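July, late afternoon, windows open, still too warm in here to think straight

Okay, picking this up where I left off before lunch. The tomato leather vat dye comparison is on hold (Daithí has the good scale), so today was all about the mordant problem on the wool samples, and I want to get it down while I still remember which jar was which.

Background for whoever reads this after me: we've been getting patchy color on the Stollholm wool. Same skeins, same pot, same onion skins, and one end comes out a lovely rusty gold while the other looks like weak tea. Kgomotso thinks it's the scouring. I thought it was the alum. We argued over it for most of last week, in a friendly way, and then split the skeins so each of us could be proved right separately.

Her half: scoured twice, long soak, alum the way we always do it. My half: scoured once, the usual way, but with the alum dissolved fully in hot water first and the wool left overnight in it. Both halves went into onion skin baths made up from the same bag of skins. I pulled everything at 2 and hung it on the back rail.

Result, and I'm writing this through gritted teeth: hers are better. Nice even color right through, even where the ties were. Mine still have the pale bands, though the bands are softer than before, so I'm claiming a small moral victory. There was also a greasy feel to my skeins going in that I should have taken more seriously. You could almost smell the sheep. I've put two of mine back in the scouring pot to see if they'll take a second dye properly, but I don't expect much.

Things I did wrong and don't want to do again:

- tied the skeins too tight (again!!)
- labeled the tags in the blue pen, which runs. Pencil only, please, me
- used the Arnaud kettle for the alum without checking whether it had been used for iron. It had. Everything that went through it has a slightly sad, grayish cast and I've thrown out that batch of liquor

On the kettle: I've tied a red rag to the handle. Red rag = iron. If you take the rag off, put it back on.

Next up, the food-scrap dye list for the open workshop. Daithí wants people to be able to bring stuff from their own kitchen and go home with a dyed swatch, and I love that, but we need to be upfront with them about what stains and what really dyes. So many things make a gorgeous colored bath and then rinse straight out. Beets, I'm looking at you. I've started a page of yes/no/sort of and it's going to need a few more weekends of testing before I'd put it on a handout.

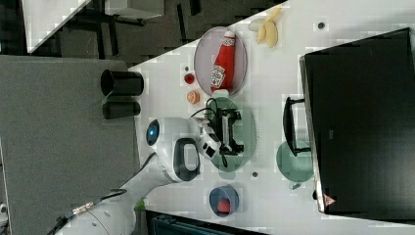 *Banana peel, ketchup bottle and plates on the white table.*

So far the list goes like this. Onion skins, yes, always, the best thing there is for beginners. Avocado pits and skins, yes, but slow, and people get impatient and boil them, and then it all goes brown. Pomegranate rind, yes, and it hardly needs a mordant at all. Black tea, yes, boring but dependable. Carrot tops, yes with alum, a greenish yellow I'm fond of. Banana peel, sort of. I got a grayish beige out of it with iron, which Kgomotso called "wet sidewalk" and I called "stone," and we'll see whose name makes it onto the card. Tomato, no. It's pretty in the pot and that's the end of it. Red cabbage, no for wool that's going to be worn, yes if you want kids to have fun with vinegar and baking soda.

I keep going back and forth on whether to include turmeric. It takes so well, the yellow is ridiculous, everybody gasps. And then it fades if you so much as look at it in daylight. I left a swatch on the sill with half of it under a strip of card, and the difference is already embarrassing. Maybe it goes on the list with a warning in big letters. Daithí says include it. Daithí would include anything that gets a gasp.

Swatches: I cut 60 squares of the wool flannel this morning, pinked the edges, and gave them all a proper double scour (see, I can learn). They're in the Usura tub with the lid on. Please don't use them for the indigo!! The indigo people have their own cotton in the drawer.

Alum stock is fine. Cream of tartar is low, and I've asked for more with the Nirberg order. The order total made me wince a bit, but it includes the new stainless pot, and we've needed that since the enamel chipped on the old one.

Water question still open. Kgomotso wants to try rainwater against tap for the madder, and I'm all for it, I just want us to do it with the same skein split in half and to write it down properly this time, not on the back of an envelope like the weld test. I still can't find that envelope. If it turns up, tape it in here.

To do:

- check the two re-scoured skeins, redye in what's left of the onion bath if it hasn't gone funky
- iron bath at half strength, banana peel again, one swatch with tannin first and one without
- ask Daithí for the scale back
- turn the sill swatches over?? No, leave them. Leave them alone

Pot's off, fan's on, rinse bucket emptied onto the gravel, second lot of skeins still dripping on the rail.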